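3.2 Study area and shop survey

The survey covers two shopping streets, Jandora Street and the northern half of Ollier Road, together with the short arcade that joins them. Both streets lie inside the inner ring road and have been zoned for ground-floor retail for as long as the city has kept zoning maps. Premises were recorded in May by walking each side of the street once in the morning and once in the late afternoon. A unit was entered as open if it was trading on either walk. Vacant units were entered only where the interior had been cleared or a leasing notice was posted.
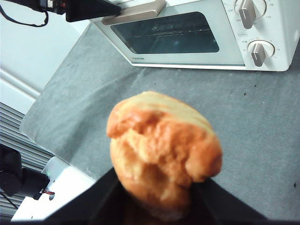

In all, 147 premises were recorded. Each was assigned to one class by its main line of trade, following the scheme of Hegyi: food and drink, clothing, household goods, services, and other. Units with mixed trade were assigned by floor area. This rule matters most for bakeries with seating, which Hegyi places under food and drink whatever share of their sales is taken away. Earlier surveys of the same streets counted them as food shops, so the two series cannot be joined without recoding.

Food and drink made up 70 of the premises and services 40. The remainder was divided among clothing, household goods, other uses, and vacant units. Only 2 household goods shops were found on Ollier Road, both at the end nearest the Bovis parking structure. Access by car appears to matter more for this class than for the others — a small kitchen appliance is awkward to carry onto a bus — although the number of cases is too small to test.
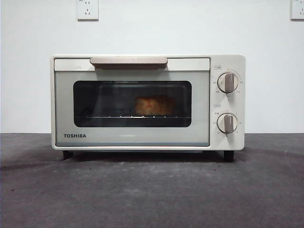

3.3 Mapping and classification error

Premises were drawn on a base map at the scale of the individual frontage. Shirley Holroyd and Ákos Hegyi coded the full set separately and then compared results. Most disagreements fell between services and other, chiefly repair shops that also sold secondhand stock. These were settled by a second visit. Where the street front had been altered so that two older units traded as one, the pair was drawn as a single polygon and the former party wall was kept as a dashed line.

Figure 4. Close view of a blurred white surface above a wire rack.

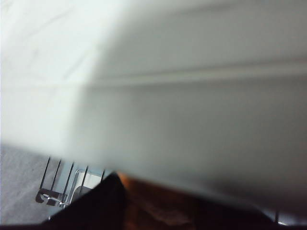 Edge conditions were the main source of error in the base map. Many frontages on Ollier Road are set back behind a shallow forecourt, and the aerial imagery does not separate forecourt from sidewalk. The eye meets the same difficulty with any pale surface seen too close, where a soft ridge between two slightly darker gray bands may be the only hint of a molded edge or seam. Frontage lines were therefore measured on foot wherever the imagery gave no clear break. Corner units were assigned to the street holding the main entrance. The Menon building, which has equal entrances on both streets, was assigned to Jandora Street and is excluded from the comparison of frontage widths in Section 4.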